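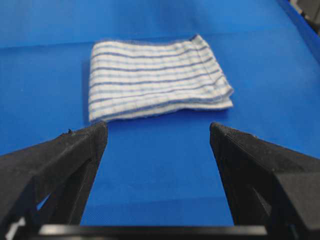
About Balura

Balura is a linen service in Trirkov. We wash, dry, fold and deliver towels, tea towels, aprons and bed linen for guesthouses, small hotels, hair salons and two swimming clubs. We also take household laundry at the counter, by the bag.

The business was started by Lutz Ehlers, who had worked in hotel laundries and wanted a shop that would take small orders. At the time a guesthouse with six rooms had to sign up for the same contract as a hotel with 200. Lutz bought two used washers and a secondhand van and rented the ground floor of a former bakery on Lis Street. The ovens were gone but the floor drains were still there, and they saved him a good deal of money.

We are still on Lis Street. In June we took over the unit next door, and folding and packing moved there. The old side is now washing and drying only, so clean linen no longer passes the intake door on its way out.

What we do

Most of our work is towels. We handle 2,305 pieces in a normal week, and well over half of those are bath and hand towels. Customers can rent from our stock or send us their own. Linen that belongs to a customer is tagged with the customer's number and kept apart from rental stock from intake to delivery.

Striped and colored towels are washed separately from plain white ones. White towels with a colored stripe go in with the light colors at a lower temperature, and no bleach is used on them. Please tell us if you have bought new colored towels, as we wash them on their own the first few times.

Terry is not ironed. It is dried, shaken out and folded by hand. Sheets, pillowcases and tablecloths go through the flatwork ironer.

Folding

Oliwia Nowicki runs the folding room. She trained most of the people who work in it, and she wrote the fold sheet that hangs over each table.

Our standard bath towel fold is in half across the width, in half again, then in thirds, with the rounded edge to the front. Hand towels are folded in half and then in thirds. Some customers have narrow shelves or baskets and need something else — a long fold, a roll, or a flat half fold for massage tables. We keep these on file under the customer's number, and a change costs nothing. Send a photo of the shelf if that is easier than explaining it.

Every towel is opened up before it is folded. Loose threads at the hem are trimmed. A towel with worn edges, a pulled loop or a stain that has been through twice is put on the side shelf. If it is ours, it is cut up for cleaning cloths. If it is yours, it comes back in a separate bag with a note, and you decide.

Stacks are packed with all the front edges facing the same way and wrapped in paper. We stopped using plastic film except for deliveries in heavy rain.

Who we work for

We have 41 regular business customers. The smallest is a one-chair barber, and the largest is the Guvton, a hotel with its own van that collects from us early in the morning. There is no minimum order for pickup at the counter. Delivery within town starts at 31 pieces.

Visiting us

You are welcome to come by and look at sample towels before you rent. We keep several weights and sizes at the counter, plain and striped. The entrance is the green door, and the loading bay is around the back.

Page last updated Oct 26, 2017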